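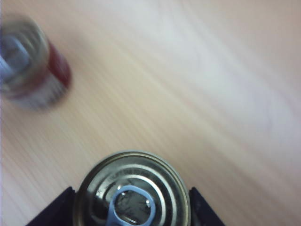

Birdie Schumacher wrote:
Throw out anything past the date on the can. It's a few dollars. I did the whole cabin last June in one afternoon and I don't miss any of it.

cutside_road
Posted 4/2/21

I read that advice in the other thread and I don't agree with it, so I'm starting a new one. The question is what to keep in a cabin that sits closed most of the winter, and how long to keep it.

Our place is outside Nanelden, 10 miles past the last store. The road closes a few times every winter. When that happens you eat what's in the cupboard. The date on most cans is a quality date. A can that has been kept cool and isn't rusted, dented on a seam or swollen is usually fine well after that. Tomatoes and pineapple I give less time.

What I'd like to know is how other people store canned food in an unheated building. We shut the heat off when we leave and it gets well below freezing inside.

bdunleavy
Reply to cutside_road

Freezing is your real problem. When the contents freeze they expand and can push on the seams. Most of the time the can survives, but if a seam has opened even a little and then the whole thing thaws in March and sits there until you drive up, you don't want it. I don't keep anything canned over the winter except in the crawl space.

Dry food takes the cold fine. Rice, lentils, oats, powdered milk, all in glass or steel because of mice.

Barrett Dunleavy
Watton Lake, elev. 1205 ft

Birdie Schumacher
Reply to cutside_road

I still say throw it out. You can't tell how a can was stored by looking at it, especially in a place where relatives come and go. Somebody leaves the heat on, somebody else moves everything next to the stove. My brother-in-law brought up a case of chili from his garage and I have no idea what it had been through before that.

Also, people keep too much. If you go up six weekends a year you don't need a wall of cans.

cutside_road
Reply to bdunleavy

How deep is the crawl space, and does it stay above freezing all winter? Ours is open on one side.

bdunleavy
Reply to cutside_road

Dirt floor, closed in, hatch in the kitchen. It got down to 34 in the cold spell and that was the lowest. If yours is open on one side it won't help you. An insulated chest would slow things down but after a week of real cold it's the same temperature as the room.

The other choice is to carry the cans home in the fall. That's what my parents did.

pantry_moth
Reply to cutside_road

I paid $280 for a set of Szabo shelves for our hall closet and then found out they were too deep. Three rows back you can't see anything. If I did it again I'd put up narrow ones, one can deep, even if it takes the whole wall. 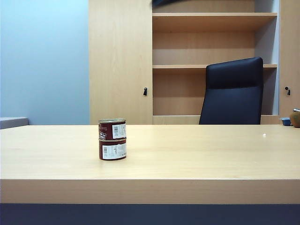 Shelf depth matters less than being able to read what you have. We use the deep kind and get along with it. Ours go in pairs, one can on top of the other, and the short squat ones stack like that without much trouble. Turn them so the writing faces out. On the top one there the barcode and the small print are on the side, and if that's what ends up facing you, you'll be picking it up every time to see what it is. I write the month and year on the lid in marker, but you only see that from above, so for anything on a high shelf I put tape on the front.

Birdie Schumacher
Reply to pantry_moth

Marker rubs off a greasy lid. Tape is better all around.

cutside_road
Reply to pantry_moth

Tape on the front sounds right for us, our shelves are up high to keep them off the cold floor.

I think I'll do what Barrett's parents did and bring the cans home in October, and leave the dry food. That leaves a small box for when the road closes, and I can keep that in the car. Birdie, I'm still not throwing out a good can over a month or two.

Birdie Schumacher
Reply to cutside_road

It's your stomach.

bdunleavy
Reply to cutside_road

Don't leave the box in the car overnight in January. Same problem as the cabin. Carry it in with you and carry it back out.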